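Filtside notebook, April
Pad comparison on the hand-held pair, bedspread setup, second session

Purpose: decide between the Vadent ribbed pads and the smooth Bandara pads before we order a full set. The tabletop numbers favored the ribbed pads on every object, but the tabletop is rigid and square to everything. Repeating on a mattress, with the objects in and next to a shallow tray.

Configuration
Both hand units on the same build, two-finger parallel linkage, black jaws. Ribbed blue pads on both units for the first block. Bandara pads on both for the second block. Mixed pads (one type per hand) not tried. We did that in the last session and it only made the logs hard to read.
Lens at 42 mm above the pivot plate on both units. I checked this with the depth gauge before the first block and again after the pad swap, and it had not moved.
Prultelico loggers on both hands, jaw opening and image stream on a shared clock. Firmware unchanged from the tabletop session.

Objects
Snack packet, flat, with crimped ends. Grasped by the long sides.
Small wrapped item in clear plastic, crumpled.
Electric kettle, 900 g on the kitchen scale. Body smooth, handle a large loop.
The green tray itself, by the rim.

Procedure
Packet and wrapped item start in the tray. One hand takes the packet, the other takes the wrapped item, both are lifted clear and put back. Kettle is moved by one hand only, starting from the bedspread beside the tray. Tray is dragged by the near wall, then lifted with both hands.
Closing is manual, so "force" below means whatever the operator felt was needed, and the logger gives only the opening. I ran all of the first block and half of the second. Treat anything smaller than a clear difference as operator noise.

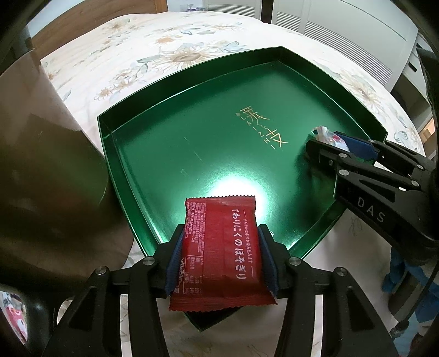
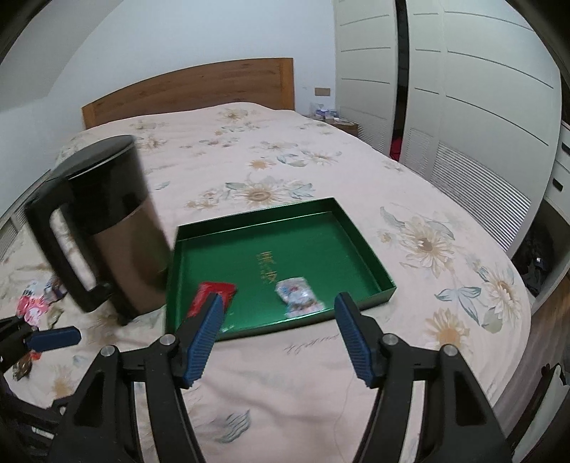

Mahfuz Khan

Results, packet
Ribbed: holds on the side edges without trouble. The ribs run across the closing direction and catch the folded edge, and the packet bows a little between the pads and stays put. Loosening the jaws slightly lets it straighten before it drops, so there is some warning in the opening trace.
Smooth: holds too, but needs more closing, and the packet bows more. Twice it popped out toward the lens. On the tabletop the smooth pads never did this. I put it down to the approach angle. On the mattress the wrist ends up lower and the pads meet the packet with their tips first.
Picking the packet off the tray floor is harder than holding it. With either pad the tips want to ride over it. Pushing it against the tray wall and closing there works. Pushing it toward the middle does not, as the tray slides along with it.

Results, wrapped item
Both pads fine. The plastic film is stiff enough to give the tips something to close on. With the ribbed pads the film sometimes stays hooked on a rib after opening and the item has to be shaken off. This adds a delay to the release and it shows up in the logs as a second small opening. If we label release from jaw opening alone, those episodes will get the wrong frame. Smooth pads released cleanly each time.

Results, kettle
By the handle: either pad. The load is well off to one side and the body swings down, so the hand has to rotate to keep it upright. The linkage flexes visibly at this weight. I would not go heavier with these arms.
By the body: not possible, the jaws do not open far enough.
Putting it down is the hard part. The mattress gives under the base and the kettle leans the moment it is released. We had to hold it until it settled, every time. On a rigid surface none of this appears, and a policy trained only on the tabletop set would let go too early. Worth more episodes for that reason alone.

Results, tray
Dragging by the wall: ribbed pads good, smooth pads slip along the wall when the bedspread bunches up in front.
Lifting with both hands: fine with ribbed. Skipped with smooth after the first attempt, when one corner dropped and everything in it slid out. No damage.

Camera notes
The wide lens sees the whole width of the bed and a good part of the wardrobe, so tracking never lost features, even with the hand low over the tray. The plain tabletop room was worse in this respect.
Glossy green tray floor is a problem. It throws back a strong highlight, and when the highlight passes behind the packet the auto exposure pulls down and the black jaws lose all detail. Pad edges remain usable because of the blue. Next time lock exposure before the block starts. I had the setting written down and did not apply it.
When the other hand comes in from the side it covers its target from its own camera less than expected, and the opposite camera usually has the better view of the contact. Keep both streams for the two-handed episodes even where only one hand is doing anything.
Some blur on the kettle moves. Shutter is long indoors. More light would help, or a slower hand.

Logger
One of the Prultelico units stopped at frame 947 during the second block with no error on the display. Power light stayed on. Restarted it and the next episode recorded normally. The other hand's log for the same episode is complete, so the pair can be cut to the shorter one. Same unit as last time. Swapping its card before doing anything more complicated.

Decision
Ribbed for the general set. The release delay on thin film is a labeling issue and can be handled there. Keep one pair of Bandara pads on the shelf for film and bag work.

Open items
Ask Vadent if the pad comes with shallower ribs at the tip only.
Lock exposure, write the value on the tape on each unit.
Card swap on the bad logger, then leave it running on the bench and see if it stops near the same frame.
Repeat the tray lift with smooth pads and the tray empty, so the table has no blank cell.
Re-torque the pivot screws on both hands after the kettle work. One of mine turned by hand at the end.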